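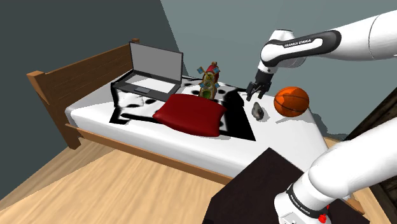 **Cadcombe Public Library opens its overnight study grants to adult learners**

CADCOMBE, 2020-03-10 — Adults in Cadcombe who are going back to school can now apply for help with the small costs that so often get in the way: exam fees, bus fare, textbooks and a home internet connection. The Cadcombe Public Library will give out 18 Second Shift grants this year, each worth up to $667, and applications are open now at the front desk and at the Gora Street branch.

The grants were first set up for high school seniors. Last fall the library asked adult students what they needed, and the answers came back fast. Many were doing their coursework after 10 p.m., once the kids were asleep or a late shift was over, and paying for everything out of the grocery money.

"I read every one of those replies and I wanted to call people right then," said Ngọc Ninh, adult learning coordinator at the library. "We have a man studying for his electrician's license on his lunch breaks. We have a grandmother and granddaughter taking algebra in the same year — and comparing grades! These folks are already doing the hard part, and I'm thrilled we can pick up a bill or two."

Any Cadcombe resident age 21 or older may apply if they are enrolled in a GED program, a trade certificate, a community college class or an English course. Part-time and online students are welcome. The form is two pages long, and no essay is required. Library staff will help fill it out in person or over the phone.

Funding comes from the Setance Fund, a local family foundation that has backed the library's reading programs for 15 years, with a matching gift from Qaisi Hardware on Main Street. The store has also offered to cover the cost of work boots and basic hand tools for grant winners in the building trades.

Along with the grants, the library is adding a late phone line for homework questions. Tutors will answer until midnight on weeknights during the school term. Some 13 tutors have signed up so far, most of them retired teachers, and there is still room for anyone who is good with math or chemistry.

Grant money will be paid out before classes begin in September. Applicants will hear back by mail or email, whichever they choose on the form.

**To apply or to sign up as a tutor:** Ask for Ngọc Ninh in the Adult Learning office, Cadcombe Public Library, second floor. Forms are printed in English, Spanish and Vietnamese, with large-print copies on request.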